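**To:** cell-keepers list
**From:** Meifang Jiang
**Date:** 17 September 2026
**Subject:** Re: Re: Shelf cell loses the plates after a restock

Hi Hartmut, and hi everyone else who has been following along,

I was so glad to see your message, because we went through almost exactly the same grief in January and I had been meaning to write it up ever since (my apologies, the summer got away from me!). I'm quoting the part I'm answering so the newer people on the list don't have to dig for it.

> Hartmut Schmieder wrote:
>
> We run one Ulton arm on a slotted-upright shelf at the Lodivbridge site, fetching dishes and small groceries. After every restock it does fine on the boxes and bottles and then faults on the plates, code 404, "target not at taught height." I have re-taught the middle shelf until I'm blue in the face. The gripper pads are new, the wrist camera is clean, and the Plurkico controller passes its self-check. What am I missing? Does anyone have a setup order they trust?
>
> Hartmut

My guess is that you aren't missing anything in the arm at all. Ours threw the same fault for weeks, and we swapped pads and cables and I don't know what else before Wan, our integrator, sent a fellow over who spent his whole first morning looking at the shelf. He never opened the controller cabinet. I was a little put out at the time, I'll admit, but he was right.

So what follows is our order of work, such as it is. It lives on a card taped inside the cell door, and I've filled it out a bit for you.

1. Put the cell in hold and hang your tag on the key switch. We park the arm fully home, past the light curtain, before anyone reaches into the shelf.

2. Check the shelf itself. Go over the bolts in the uprights, then lay a level on the front lip and again at the back. Ours had dropped at one rear corner, and you would never have seen it by eye. Wipe the steel down while you're there.

3. Set the plates by hand, both hands, round ones and ovals in separate stacks. Leave enough room between the stacks for the open gripper to come down without brushing either one. We use a spread hand as a first check on that gap and then jog the gripper in to be sure.

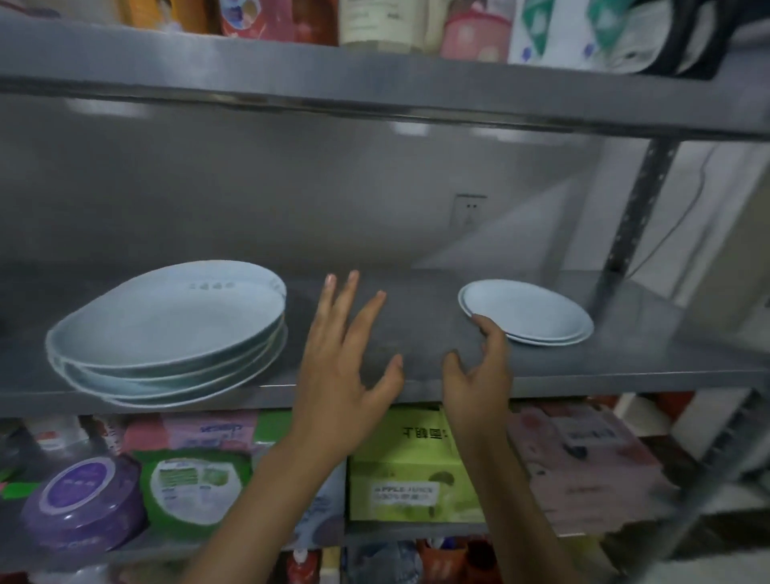
4. Square up each stack as well as the plates allow. These have a wavy rim and they never sit perfectly true, so don't lose your afternoon over it. What you want is the top plate lying flat.

5. Load the upper and lower shelves last. Keep tall bottles back from the front of the lower shelf, where the elbow swings through on the way up. This one cost us a bottle of soy sauce and a very long mop-up.

6. Now re-teach, and only now. Touch off on the bare middle shelf first at 1,260 mm from the floor, then on the top plate of each stack. If you touch off on the plates alone, the controller works the shelf height out backwards from whatever stack happens to be there, and the next restock throws it off again. I would bet a good lunch that this is your 404.

7. Run 21 slow picks with somebody standing at the stop button. If they all pass, bring the speed up and sign the log.

We had got to 1,656 picks since the last re-teach when I looked at the counter before writing this, and the plate fault hasn't come back in that stretch. I know every shelf is different, but it has made my mornings a good deal calmer.

One more thing about moving a stack that is already in place. Please don't drag it across the steel with one hand! The bottom plate sticks a little, the ones above slide, and you end up with a stack that leans. Take it from both sides, low down if you can, lift, and set it where you want it. A tall stack is better moved in two goes.
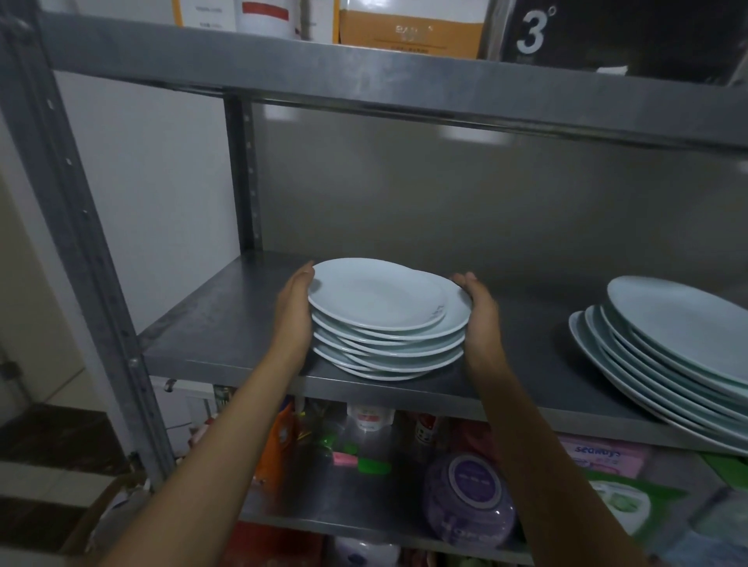
Do I have to re-teach every time somebody straightens a stack?

Only if the number of plates changed or the stack went to a new spot. The camera search will find a stack that has shifted by a finger's width or so, and we've widened ours slightly in the pick settings. Anything more than that and I go back to step six.

Hartmut, if you still get the fault after leveling the shelf, send me your touch-off values along with a copy of the pick settings and I'll lay them next to ours. I'm also happy to mail you our card, though you'll have to forgive my handwriting and the coffee ring.

Warmly,
Meifang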